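Search this site
Enter keyword
Go

Questions I get asked about the guest room

Hi, I'm Hülya. I rent out the upstairs room in our house on Plukton Lane, with its own bathroom, and I answer the same emails over and over (happily!), so I've put it all on one page. Have a read before you write, and if your question isn't covered, write anyway.

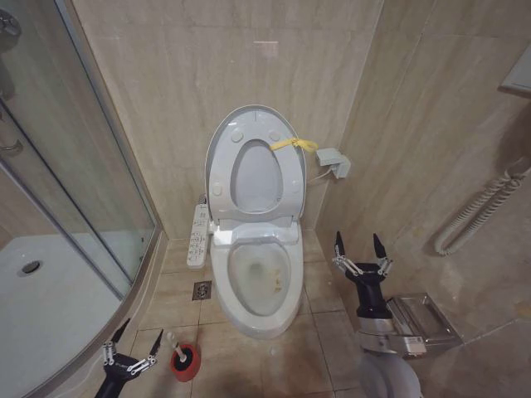
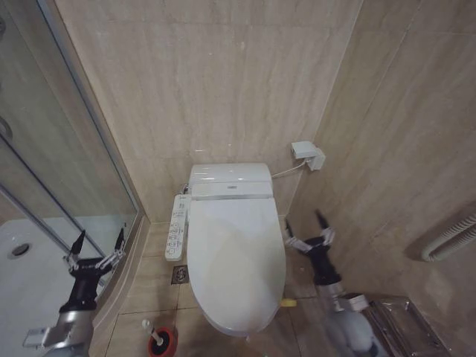
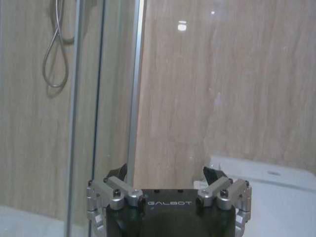

How do I get there from the station?

Walk if you don't have much luggage. Come out the main exit, go left, and keep the canal on your right until you see the Yazıcı bakery, then turn up the hill. The house is 600 yards from the bakery. With big bags, take the Rarngate bus and ask for the church stop - the driver won't call it out.

What time can I check in?

Any time after 2. I can usually hold bags earlier than that, just send me a message in the morning. If you're coming in late, I'll leave the key in the lockbox and text you the code.

How much is it?

It's 90 a night for one person or two, same price, and breakfast is in that. I used to charge less in winter, but then the heating bill came and I stopped doing that.

What's for breakfast?

Bread from down the hill, eggs, cheese, olives, tomatoes, my mother's sour cherry jam until it runs out (usually by August, sorry). Tell me the night before if you don't eat eggs. I make tea by the pot and coffee by the cup, and I'm much better at the tea.

Can I bring my dog?

I'd love to say yes, but our cat is very old and very set in her ways. Ultan Madigan, two streets over, takes dogs for the day and overnight, and he's lovely with nervous ones. I can pass on his number.

Is it quiet?

At night, yes. In the morning you'll hear the school, which is over the back wall, and there's a lot of shouting before the bell goes. Light sleepers should bring earplugs or come during vacation.

Is there parking?

On the street, free, and mostly there's space. Please don't use the spot by number 83, even if it looks open. They need it for the wheelchair van.

What is there to do?

Well, Skurwood is the big one. It's a proper old forest with marked trails, and you can be in it before your tea goes cold. The short loop is fine in sneakers. The long one gets muddy by the stream and I'd wear boots. After that I'd say the market, the swimming place by the weir if it's hot, and the little cinema, which shows one film a week and sells terrible popcorn that I keep buying.

What if I need to cancel?

Just tell me as soon as you know. Up to the day before, you get everything back. On the day itself I keep half.

Related pages
Getting around without a car
Skurwood trails, short and long
Where to eat on the hill
Rates and booking

Get my newsletter! A few emails a year, mostly about the garden. Enter your email to sign up.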